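Two arms, one table: what we're spending this year

I've been promising a page on the new bench for ages, so here we are! We had enough in the pot for a pair of arms, and Kiều Ngô and I spent most of July arguing over what else we'd need – spare finger pads, longer cables, a better table (still arguing about that one).

The quote from Brerkley came in with 40 days' delivery, and Mészáros wanted 300 for a set of grippers alone. Ouch.

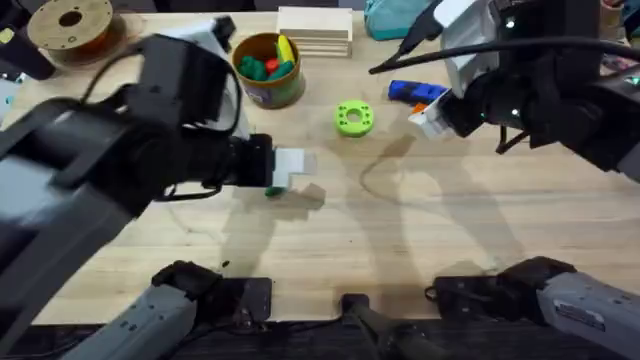
My advice, if you're pricing up something similar, is to put the small stuff in the budget first. Filament cost us 91 before we'd printed anything useful, and the brackets and fixings added another 265 – I'd put down nothing at all for those. Wichai Prasertsri is chasing Naviseck for a price on a second pair, and I'll add it to this page when he hears back.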